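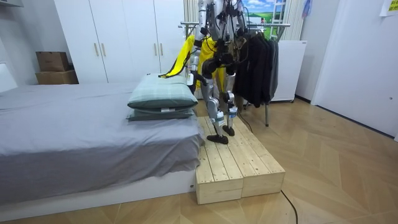

How we work at Prumeck

Prumeck is a small company that tests and trains legged robots in ordinary rooms. Bedrooms mostly, also kitchens, a hallway. Started by Vignesh Thevar and Lok-yiu Hsieh, now 18 of us. We write the house rules first and do the robot work second, and customers ask for the rules more than anything else, so this page is mostly rules.

What we do

Home trials for makers who want to know how their machine copes with a real room. Beds, wardrobes, drying racks, doors. You send the robot, we run the sessions, you get the recordings and a written report. We also look over other people's test rooms on request (Menon was the first, Pado is booked for October).

House rules, short version

Two people at every session, always. One runs the robot, one watches the room and holds the stop button. The watcher does not look at a screen. No swapping jobs halfway through a run.

Steps and platforms. A robot standing on anything raised counts as a fall risk, even a low wooden step. Check the boards before each run, press every corner, look for nail heads standing proud. No running from a platform the robot has not first stood on with power at the low setting.

Cables. Walk the cable from the robot to the wall before power on. It goes behind the feet or to one side, never across the front. If it has to cross the floor, the watcher knows where and says so out loud. Slack is fine, loops round a leg are not.

Straps and clothing. Anything hung on a robot can catch. Straps, sleeves, drawstrings, hoods. Know where each loose end is before an arm moves, keep fingers out from between fabric and joint. If it snags, stop first, then untangle. Do not tug.

Furniture. Stays where it would be in a home. We dont clear a room to make a robot look good. Glass and anything sharp goes out.

People. Nobody sits or lies on the bed while the robot is powered. No reaching past an arm to straighten a pillow. Ask for a stop, wait for the call, then go in.

Near misses

Written up the same afternoon, however small. A foot too near an edge counts. So does a knocked door. Lok-yiu reads all of them and they go out to the whole team with names taken off. The Brelix form is still in use, the old paper one is not, please stop printing it.

Standards

We follow the published safety standards for the machines we are sent, and where the maker's manual is stricter we go with the manual. Where ours is stricter, ours. Full rule book is 2 parts, rooms and robots, free to anyone who asks. Use it, change it, tell us what is wrong with it.

Visiting

Visitors welcome by arrangment. Flat shoes, hair tied back, no lanyards. A room day costs £3150 including both staff and the report. Write to the office and say which robot, how tall, how heavy, and whether it needs a cable. Vignesh usually replies before noon.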